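Comparing two finger pads on a two-arm setup
Ratih Ngau, project report, January

3. Method

Both arms were run from the same Kondov controller, and the grippers were left at the default closing speed. I tested two pad materials. The first was the plain rubber pad that comes with the gripper, and the second was a softer silicone pad I cast in the Ellport workshop. Each pad was tried on the same objects: a cup, a shallow tray and a toy ice cream cone. Objects were put back by hand between attempts, so their positions varied slightly.

The fixed camera stayed where it was for all 117 attempts. I moved the lamp once, after the first session, as the white part of the toy was coming out too bright for the Praltska software to find its outline.

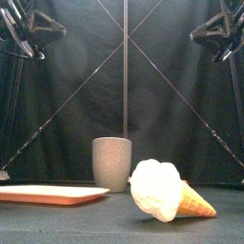

An attempt counted as a success if the object was lifted clear of the table and held for 4 seconds. If it slipped but was caught again by the same gripper, I still recorded a failure.

4. Results

The silicone pad did better on the cup, mainly when the fingers closed low down where the body narrows. On the toy there was little between the two pads. The tray was the hardest for both. With one arm it tipped nearly every time, and it only lifted level when the left and right grippers closed together.

The silicone pads started to peel after 3 sessions and had to be glued again, which cost most of an afternoon. My supervisor, Dr Pillai, suggested a screwed backing plate. I have drawn one but not made it yet.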